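Ticket: wrist streams behind joint states in Carnon export
Opened by: Phyllis Blackburn
Assigned: Toon Boersma
Component: Nomus recorder / Wegener export
Priority: high (training run waiting)
Status: closed, one follow-up open

Phyllis Blackburn, 8:50
Carnon cups-and-bins demos, sim, two arms. Wrist camera frames don't line up with the joint log after export. Gripper command says closed, wrist view still shows fingers open, catches up a few frames later. Overhead stream looks fine. Policy trained on last week's batch closes too early nearly every time, which is how I found it.

Total in the set is 2,274 episodes. Don't know how many are bad. Need to know before anyone starts the next run.

Steps:
1. load any episode from the second operator station
2. scrub to first gripper close
3. compare command with wrist view, either arm

Expected: same tick. Got: wrist late.

Toon Boersma, 9:15
Is it both wrists or just one? And raw or only exported? Send me an episode ID where it's obvious.

Phyllis Blackburn, 9:22
Both wrists. Only checked exported, raw is still on the Wumstead box and I didn't want to pull it over the VPN again. ID is in the chat. It's a bad one, you'll see it in the first grasp.

Toon Boersma, 10:05
Raw is bad too. So not Wegener, or not only Wegener. Offset is 200 ms on the one you sent, constant from start to end. No drift. Constant is good news, we can shift it.

Overhead goes through a seperate render queue so that fits with it being clean.

Phyllis Blackburn, 10:11
ok. Station one episodes?

Toon Boersma, 10:40
Spot checked a handful, no offset. Station two got the new Nomus build in November, station one never did. Will write a check over the whole set: find gripper close in joint log, find when the finger gap stops changing in the wrist render, diff the two.

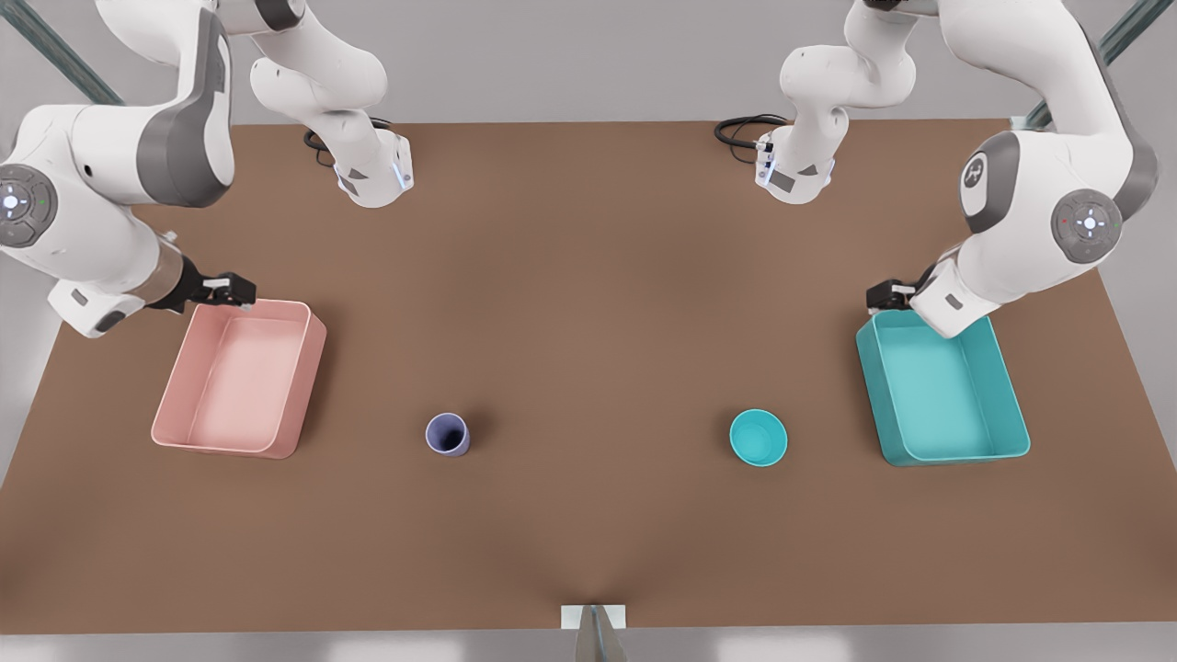
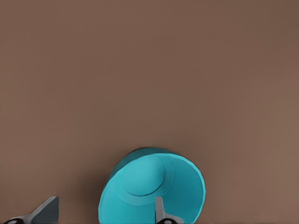
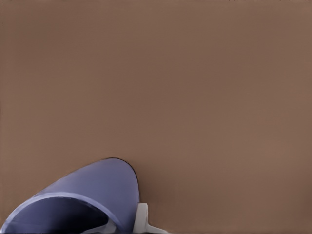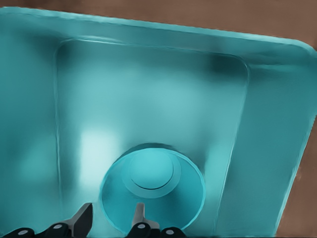 Carnon sim. First is the wide view with both arms, other three are close up at the fingers.

Toon Boersma, 13:30
Check is done. 614 episodes flagged, all station two, all new build. Same offset on every one. My detector choked on a few where the fingers were mostly out of view at the bottom of the wrist image, did those by eye.

Cause: new build stamps wrist frames when they leave the encode buffer. Old build stamped at render. Somebody moved one line. Patch is up for review.

Phyllis Blackburn, 13:38
Can we shift and keep them or do I throw them out? Operators spent ages on those. Rim grasps especially, one finger in and one out, we're short on those as it is.

Toon Boersma, 13:52
Shift and keep. You lose the tail of the wrist stream, nothing happens there anyway, arms are parked. Do NOT shift the overhead. Script only touches the two wrist streams and writes a new manifest, old files stay put till you say so.

Phyllis Blackburn, 14:45
Ran it. Good on nearly everything. 7 episodes still look wrong, wrist now EARLY. IDs in the sheet.

Toon Boersma, 15:10
Those 7 were paused and resumed mid-episode, resume flushes the buffer so the offset is gone after the pause. Could split them at the pause but not worth it. Drop and re-record?

Phyllis Blackburn, 15:14
Fine, dropping. Will get them redone on station one tomorrow morning, same seeds so start poses match.

Phyllis Blackburn, 15:50
Re-exported through Wegener with new manifest. Scrubbed a random bunch, first close lines up on left and right. Also reran the check on the whole set, zero flagged. Training can go.

Still want:
- Nomus patch on station two before anyone records there again. Taped a note on the monitor
- recorder build number in episode metadata, we only worked out which build from the shell history
- Toon's check run at the end of evey session, not after a bad policy

Toon Boersma, 16:20
Patch merged, station two updated, test episode clean. Build number is a seperate ticket, linked. Check goes into the nightly job. Closing this one, reopen if the re-records look off.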